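# Chapter 4: Dividing Up a Surface

I came to this subject by way of a roll of blue tape and a bad temper, which I suspect is how plenty of people come to it.

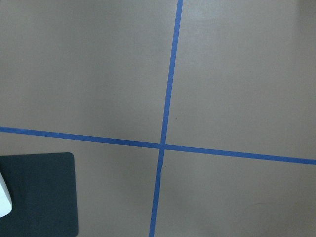 ## 4.1 Two strips and a crossing

Put one strip of tape down a worktop and you have two sides. Lay a second across it and you have four areas, a crossing point and (if you're anything like me) an argument about whether the lines are straight. Mine usually lean a bit. For sorting, a lean does no harm at all! For measuring it matters a good deal, and we'll get to that in 4.3.

I learned the habit at Dramley, a small repair workshop where I spent a winter sorting screws, washers and clock parts. Yuzuki Ueda ran the bench next to mine and taped hers up every morning before the kettle had boiled. I thought it was fussy until I tipped out a drawer of 398 mixed fittings and had to start again twice - the piles kept creeping into each other. With a cross of tape on the bench I was finished by lunch.

Painter's tape is what I'd reach for. It shows up well on a plain grey top, it peels away without much fuss, and you can lift a strip and press it down again if you don't like where it went. You may get a little jog in the line when you do. Leave it alone unless you're measuring from it.

## 4.2 Before you begin

You'll need a clear, flat surface, a roll of tape and a ruler at least as long as your forearm. Wipe the surface first and let it dry. Start with the long strip: stick down one end, pull the tape out in the air, then lower it in one go. Patting it down inch by inch gives you a wobble, and I've made plenty of those.

**Try it yourself.** Tape a cross on a table and sort a handful of buttons into the four areas by size. Then move the crossing a hand's width to one side and sort them again. Jot down which areas felt cramped and keep your notes handy for Exercise 22.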